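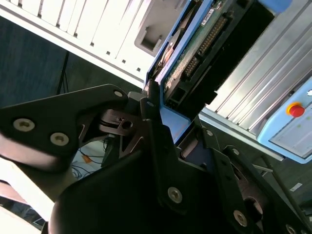
Ludivine Lacroix had the kettle on before I found the right door, and by the time I had my coat off there was a plate of shortbread in front of me and we were already talking about her grandmother's handwriting. She has taught evening calligraphy in Grovport for long enough that former students now send her their children, and she still writes every place card and envelope for her own family by hand.

"I was a terrible student," she told me, laughing. "My letters leaned over like they were walking into the wind. My grandmother would look at the page, then look at me, and just hand me another sheet."

Her class starts up again in September, at 7 in the evening, and it runs through the dark months, when people seem to want something quiet to do with their hands. They spend the first 3 weeks on nothing but straight strokes and ovals – a stretch that some people find restful and some find close to unbearable.

"You get the ones who want to write a wedding invitation on the first night," she said. "I love them for it! But I make them do ovals like everybody else."

I asked about her oldest student, who signed up at 70 to write letters to a sister in Skodgate. Ludivine got up and came back with a shoebox. "She wrote to me too, afterward," she said, lifting the lid. "Her capital L is better than mine now, and she knows it."

We had a second pot of tea, and I went home with a borrowed pen and a page of ovals to finish.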